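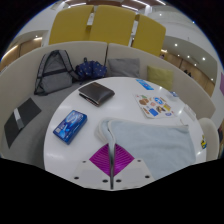
Hedvika Koubek wrote in the margin of last week's sheet that laundry advice is mostly advertising with the logo cut off, and she wanted to know why we spend a session on it. Fair question. My reply is that she has given the reason herself.

Household Claims and Evidence
Session 5 handout: Fabric softener and towels

Reading before class: the Sorkoda leaflet, both sides, and the two pages by Tello.

The claim
Softener makes towels soft. Most of us would sign that without reading it. But soft to whom, after how many washes, and compared with what? The Sorkoda leaflet compares treated towels with towels "washed normally" and never says what normal means. Detergent dose, water hardness, line or dryer — all missing.

What we can accept
Softeners leave a coating on the fibers. The coating cuts down friction, so the cloth feels smoother to the hand. I have no quarrel with that part. The same coating can make cotton slower to take up water, and a towel has one main job. The leaflet doesn't mention it.

What we should doubt
1. The panel. Sorkoda says 400 users "noticed a difference." They were told which towel was treated. I would notice a difference too.
2. The word "fresh." No test is given. Perfume is in the bottle, so a smell of perfume proves very little.
3. "Lasts longer." Longer than what? Segundo Tello asked the company and got a coupon.

The vinegar people
Don't let them off easy. The usual home recipe says vinegar in the rinse strips residue and brings back softness. Maybe, in hard water, a little. Most posts repeat each other, and the ones I traced ended at a blog with no measurements at all. Being cheap isn't evidence.

A drop test you can do
Wash two matching towels, one with softener, one without, and dry them the same way. Have someone else label them A and B. Put one drop of water on each and time how long it sits on the surface. Repeat in several spots — a single drop tells you nothing. Write down the times before you learn which is which.

For next time
Bring your times, including the ones that spoil your theory. Vendula Trnka has the hard water strips. Staltton's dryer ball brochure is next, page 2 only.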